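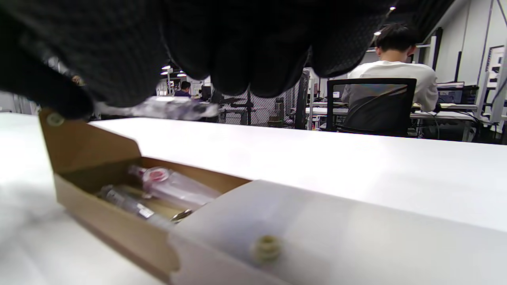
Gloved hand and open box at the bench, May.

Plelari Nursery and Landscape
Progress report to the small growers' fund, second period

You asked for these reports to be short and to cover plants, money and trouble. There has been some of each.

Plants first. The propagation house at Maltthorpe is up, glazed and full. We stuck 216 trays of cuttings in the first two weeks, mostly native shrubs for the hedge and screening work, with a few trays of hydrangea that the proposal did not mention and that I am mentioning now. The viburnum rooted well. The inkberry took its time and then rooted all at once on a weekend when we had no pots. The summersweet looked terrible for a month and is now the best thing in the house, so I have stopped giving opinions about summersweet.

As of this report we have 3,793 plants potted on and alive. The proposal promised more than that by fall and we still expect to get there, provided the deer continue to believe in the fence. They tested it in March. We added a second strand and they have moved on to the neighbor's arborvitae, which he bought from somebody else.

The retail yard opened on time, meaning that the gate opened and there were things behind it. The gravel came late. For the first stretch customers walked on wood chips, which several of them asked to buy. We now sell wood chips.

On the design side, the crew finished 3 installations this period, all front yards, all from stock we grew or held ourselves. A fourth, the long border at Priraleo, is laid out and edged but not planted. The client has changed her mind about the color white. I have a revised drawing in front of her with a good deal of blue in it and hope to have an answer before the catmint outgrows its pots.

Staffing. The grant covers two seasonal positions and both are filled. One of the new hires came to us from a bakery and is at the mist bench by 5 a.m. without being asked, which has made the rest of us look bad. Training in pruning and plant ID runs every other week after closing. Attendance is good when there is pizza and I have coded the pizza under training.

Money. We are under on lumber and over on water. The well at Maltthorpe delivers what the driller said it would, but the pipe from the well to the house had 7 leaks in it, found one at a time. All are fixed. I have moved the lumber savings across to cover the plumbing, within the limit your agreement allows, and the adjusted budget sheet is attached.

Trouble. The potting mix from our supplier, Ra, arrived with more bark in it than we ordered, and a batch of ninebark sulked in it until we repotted. Ra credited us for the load. We also lost a week of deliveries to the truck, which needed a clutch and got one.

Next period we plan to plant Priraleo, start the fall cuttings, put up shade cloth over the east benches and build the rain barrels we said we would build last period. The barrels themselves are here. They are stacked behind the shed and a wren is nesting in the top one, so we will begin with the others.

A visit is welcome any time. Please wear boots, and come in by the lower gate. The upper one is holding up the clematis.

Owner, Plelari Nursery and Landscape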